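# Hamine Planner 7: motion software for two-arm kitchen and bench work

Hamine Planner is a control and planning package for pairs of small robot arms. It takes the camera picture, finds the free space around the objects, and gives both arms a path which does not touch the furniture. It was made by Altstead for people who write their own tasks and do not want to write their own collision checking.

Version 7 is available from July 2023. The biggest change is the handling of hinged things. In older versions a door was a box, and the planner treated it as closed or as open. Now a door is a surface with an axis, so its angle can be any value and the planner updates the free space while it moves.

The cavity mode is also new. You mark the opening of an oven, a cupboard or a drawer, and the planner keeps the wrist inside a narrow approach corridor. Wire racks are modelled as rods with gaps, so a fingertip can pass under a bread roll if the gap allows it. Dark interior walls and tinted glass give poor depth readings, and for this reason you can fill the cavity by hand with a simple shape from the library.
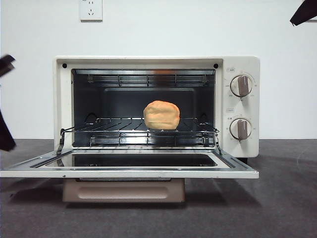

**Can I use the planner with only one arm?**

A single arm is supported with the same licence, and you only need to remove the second arm from the setup file.

## What is in the package

- Planner core, with C++ and Python interfaces
- Scene editor for marking doors, racks and openings
- Library of 158 household shapes, which you can resize
- Log viewer with replay of each planned path
- Clillovico bridge, for labs that already use this simulator

## Requirements

A Linux computer with 6 free processor cores and one fixed depth camera. The planning cycle is 40 milliseconds with both arms active. A graphics card is optional and is used only by the scene editor.

## Known limits

Soft objects are planned as rigid ones. Cables are ignored, so please keep them behind the arms. If the camera is moved, even a little, the calibration must be done again before the next run.

## Licence and support

Licences are per workstation, and updates are included until the next main version. Colour-coded setup sheets are available in English and French. For technical questions please write to Lesia Melnychuk, and for orders and university pricing to Ross Nisbet, both at the Altstead office.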